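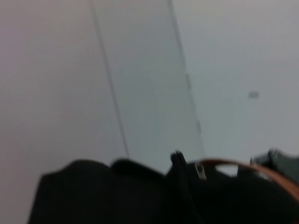 Figure 3. Black bag, upper part, with the wall surfaces behind it.

Publications > Narnine Working Papers > Household Carrying and Packing > Section 3

3.2 Soft bags and the problem of the open top

The Prenley survey recorded 3,174 bags in regular household use, of which those made of soft fabric formed the largest group. Such bags are seldom treated as a distinct class in the literature on domestic storage, where they are usually placed with boxes and baskets according to size. The present section argues that this grouping is unhelpful. A box keeps its opening when it is empty. A fabric bag may keep its base and sides and still lose its opening, and the person packing it must then restore the opening before anything can be put in.

The bag in Figure 3 is a black fabric tote, shown also on a white tabletop. It has a flat bottom and upright sides, and stands squarely on its base. The upper rim, by contrast, is slumped, with the fabric bunched and folded inward. Okafor bags of similar shape, used in the earlier part of the work, were stiffened at the rim and are reported separately in Section 4.

Handles require separate treatment. Participants in the Wunau households were asked to describe how they opened a bag before packing, and 300 written replies were suitable for coding. Many referred to the handles before they referred to the rim. A handle that stands up at the back of a bag leaves the opening clear, while one that falls forward may lie across it and has to be moved aside. Both positions can occur in a single bag. On the black tote the rear handle stands along the back rim, and the front handle, a wide flat strap in a tan-orange, leather-like material, lies diagonally over the top and front face and hangs towards the lower right. The strap is smooth and even in colour, with a slightly lighter edge, and is easily told apart from the dark fabric beneath it.

Colour has a further bearing on use. Replies from 8 households mentioned difficulty in finding small items inside dark bags, particularly in the evening. A patch of muted teal-blue fabric is visible just inside the opening of the tote, on the left, and contrasts clearly with the black around it. The coding scheme accordingly records the outer colour of a bag and any colour seen at the opening as two separate entries. Decoration on the outside, such as the small appliqué work near the bottom of the front panel, was recorded but not used in the analysis.

For coding purposes a top was classed as open where the rim was not fastened, whether or not the fabric had fallen inward. A second entry gave the state of the rim as upright, slumped or folded flat. The two entries were kept apart throughout, and the tote was coded as open and slumped.

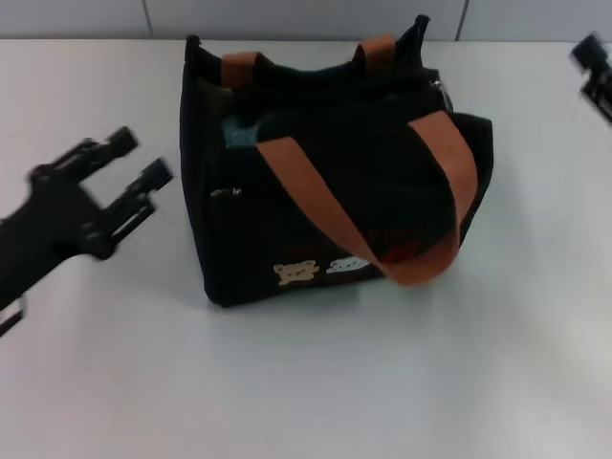
3.3 Order of packing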